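Wiping down a white table: which tips are worth your time

Saturday, March 6, 2021

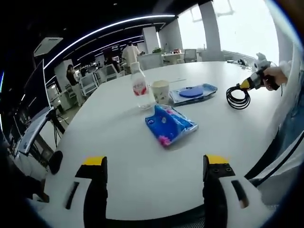 Most advice on keeping a shared table clean is written by someone with something in a spray bottle to sell. I have looked after the big table at our place in Flesum long enough to have tried a good deal of it, and I now do far less than the advice says I should. A white top shows everything, that much is true. What goes on it is ordinary stuff: a soft pack of tissues, a water bottle, a paper cup, a shallow blue tray with a flat round disc lying in it. You do not need a "surface care system" for that. You need a cloth, warm water and somewhere to put the cup down.

The tray

I was against trays. They are sold as tidiness and usually end up as a small heap with a rim round it. But a shallow one does catch drips, and you can carry the lot to the sink in one go. Buy it small. If it will hold more than a few things, people will put more than a few things in it, and then you are cleaning a tray as well as a table. Plastic is fine. I have read that bamboo is "naturally hygienic" and I would like to see who tested that.

Coasters and lids

A flat lid does the job of a coaster. Sølve Lindqvist lent me a set of felt ones last January and they were soaked through by the second week, after which they left rings of their own. Anything you can rinse is better. As for the claim that a paper cup needs no coaster, try it with a cup of tea that has been standing for an hour.

Tea and coffee rings

Warm water and a drop of washing-up liquid, left for a minute, then wiped. If that fails, bicarbonate of soda mixed to a paste with a little water, on a damp cloth, very lightly. Try it first on the underside or near the edge. Some shiny finishes go dull if you rub at them, and no amount of polish brings them back.

Lemon juice I have given up on. It smells nice. Toothpaste, which gets recommended everywhere, is a mild abrasive with mint in it, and you then have to get the toothpaste off.

Tissues are not cloths

They are useful for mopping up a spill before it reaches the edge. They are hopeless for cleaning, and on a white top you won't see the fluff until the sun comes round. Keep a pack within reach for the spill and a proper cloth for afterwards. Same goes for kitchen roll, whatever the wrapper promises about strength.

Microfibre does work, I admit. It stops working once it has been through the wash with fabric softener, so leave that out. Borghild Lundgren swears by old cotton pillowcases torn into squares, and I can't see that hers come out any worse. They certainly cost less.

Bottles

Put the cap back on. I know how that sounds, but almost every flood I have had to deal with was an open water bottle and an elbow. Paper labels go soggy and leave glue behind; a bit of cooking oil on a cloth lifts it, then washing-up liquid to get rid of the oil.

Cables

Lift them before you wipe. Pushing a damp cloth round a coil of cable just moves the dirt into a neat outline of it. Unplug whatever it belongs to first, and dry the spot before you put it down again. Those stick-on cable clips stayed put on our table for 16 days. The sticky patches they left took me longer to shift than every tea ring put together.

How often

One article I read had a 30 minute weekly routine for a single table, with separate cloths for the top and the rim. Ours gets a wipe at the end of the day and another if somebody has eaten at it. Once a month I do the legs. Vilgot Aasen thinks I should do the legs more often, and he is welcome to.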